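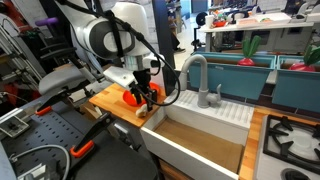 What is in the Hernwood Cycle Theft Set?

It holds 924 written reports of stolen bicycles from two towns, Purnard and Skikness, tidied into one table with the wording of each report kept alongside.

Home Data Licence Changes Contact
4 min read

Hernwood Cycle Theft Set

We love this dataset, and we hope you'll find a use for it that we haven't thought of! Most open crime data gives you a month, a category and a dot on a map. These reports give you the bit in between: which sort of lock was on the bike, whether the shed door was bolted, how long the owner was in the shop, whether the front wheel got left behind. It's the small stuff, and it's wonderful to work with.

The current release is 2.1, dated June 22, 2024. It replaces 2.0, which had the Skikness time columns an hour out for the summer months.

Where the reports come from

Both towns run a public register where residents can post a theft, with the understanding that the text will be published. Hernwood copies the registers, removes personal details and joins the two. We don't hold police records, and a report here doesn't mean a crime was recorded or that anyone was charged. Some people post on the register and never ring the police. Others do it the other way round, and those thefts won't be in here at all.

Purnard's register is the older one and its form has free text boxes for nearly everything. Skikness uses drop-down menus with one comment box at the end, so its entries are shorter and neater. If you compare the towns, please keep that in mind — a word count will mostly tell you about the forms.

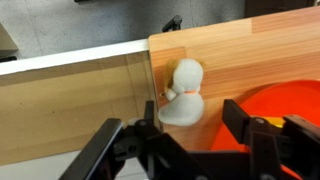 The two forms also disagree about what a lock is. Purnard lets people type whatever they like, and they do: "the curly one", "a good D-lock", "chain off my dad's motorbike". Skikness offers cable, chain, D-lock, folding and none. We mapped the Purnard wording onto the Skikness menu in the lock_type column and kept the original in lock_text, so you can redo the mapping if you think we got it wrong. Please do tell us. The cable and chain split was the hardest part by a long way.

What's in the files

reports.csv is the main table, one row per report, with 18 columns. The ones people use most:

report_id: stays the same between releases
town: purnard or skikness
taken_from, taken_to: the earliest and latest time the theft could have happened
place_type: street, station, school, home, workplace, shop, other
lock_type, lock_text: see above
parts_only: true where the frame was left and only wheels, saddle or lights went
recovered: yes, no or unknown
summary: our own short description, up to 80 characters

narratives.jsonl holds the full text, keyed by report_id. It's the larger file and the more rewarding one. Start there if you have an evening spare.

Getting started

Any spreadsheet will open the CSV. If you work in code, the Villalobos reader loads both files and joins them for you:

pip install villalobos
villalobos load hernwood --release 2.1

Dates are in ISO format and times are local. Blank cells mean the question wasn't answered. A blank in lock_type is different from "none", where the owner told us the bike wasn't locked.

How we removed personal details

Names, phone numbers, frame numbers and house numbers are gone. Street names stay for station, shop and street thefts, and are swapped for the ward name when the bike went from a home. Descriptions of suspects are taken out completely. We know this frustrates some researchers, but a line such as "a lad in a grey hoodie" can point a small town at the wrong person, and we won't publish it.

Each report waits 60 days before it joins the set, which gives the owner time to change or withdraw it. Withdrawn reports are deleted from later releases, so please work from the newest one.

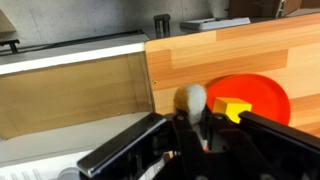 Known problems

Duplicates: a family losing three bikes from one garage may post one report or three. We haven't merged them, but linked_id joins the ones we're sure of.

Recovery: owners rarely come back to say a bike has turned up. Treat "unknown" as unknown and don't fold it into "no".

August: Skikness fills up with visitors and very few of them know the register exists. The dip you'll see in the monthly chart is probably a dip in reporting.

Value: people remember the price they paid. We left the column as typed, pound signs and all.

Please don't use it for

Ranking streets for insurance, predicting who might steal a bike, or trying to work out who wrote a report. The first two would give poor answers from a set this small, and the third breaks the licence.

Licence and credit

Free to use, share and change, including in paid work, as long as you credit "Hernwood Cycle Theft Set" and give the release number. If you make something with it — a map, a school project, a better lock mapping — send us a link through the contact page. We read every one and add them to the Changes page with each release.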